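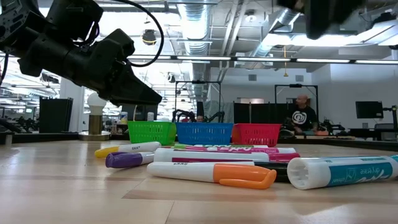 Markers and the three baskets at our station

Marker sorting project - how many demos before we train?

graspy_gretchel
Original poster
Posted 3 June 2024

Hi all! Our student club picked marker sorting for the summer project and I am so excited about it. The task is easy to say: pick a marker off the table, look at the cap, drop it in a basket. Green, blue or red. We call the whole thing Truvura (long story, it started as a typo).

We have 319 demos recorded by hand so far. Half the club wants to train now and see what happens, the other half wants to hold off until we hit 1000. I'm in the train now camp. What did other teams do?

One more thing, our rule for caps that don't match a basket is still up in the air. Yellow, purple, orange, pink... right now purple goes to blue and the rest go to red, and people keep forgetting during recording.

torque_toad
Train now!! Even a bad first policy will teach you so much. We did a block stacking thing in February and our first run was terrible, it grabbed air for a whole afternoon, but we found out our left camera had been bumped between sessions. If we'd kept recording we would have had 2000 demos with a camera problem in them.

lattice9
I'm going to disagree with the toad. A model from 319 demos on a pile that messy will fail in ten ways at once and you won't know which one to fix. Markers overlapping and pointing every direction is hard. Get your 1000, or start with two markers laid out flat and work up to the pile.

graspy_gretchel
The pile is the fun part though! But ok, two markers flat is a good idea for a first test. I could pull the easy demos out of what we have and train on only those.

benchwarmer_bo
Fix the cap rule before you do anything else. If one driver puts orange in red and the next one puts it in green, the model gets both answers. Print the rule on a card and tape it where the driver can see it. Our club Zastbridge lost a full set of data to exactly this, and it still hurts.

torque_toad
^ yes, agree with Bo on this one, do the card first

What does your wrist camera see, by the way? A thick marker can hide behind a finger on the way down.

graspy_gretchel
Good question, I grabbed one with the arm over the bare board:

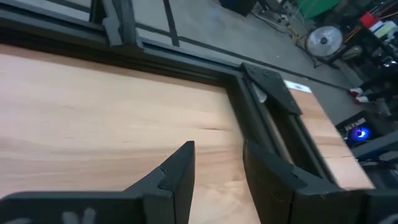 Wrist view, both fingers and the gap between them

The gap is nice and clear but the right finger takes up a lot of the corner. I'm also wondering if the background is a problem - there's a fan, a bunch of cables, a bright blue light over on the right. Should we crop?

lattice9
Crop a little off the top and leave the fingers in. The policy needs to see the tips. I wouldn't worry much about the fan, but that blue light bugs me. If it's on in some sessions and off in others, that's one more thing that changes for no reason.

torque_toad
I wouldn't crop at all! Clutter is good for it. Ours ran fine at the Breathnach open day with people walking all over the background.

lattice9
With stacking blocks. Color matters in this task, so a bright colored light is worth a look.

benchwarmer_bo
You could cover the light for one session and compare. Takes a minute and a bit of black tape.

graspy_gretchel
Ok here's the plan! Card with the cap rule goes up first, then I sort out the flat demos and train a small one overnight on the Stendex machine. No crop on the first run, small crop on the second. Recording keeps going in the meantime so the 1000 people are happy too.

I'll post the results in this thread, even if it grabs air :)

lattice9
Fair enough. Post the failures too, please, those are the ones I want to see.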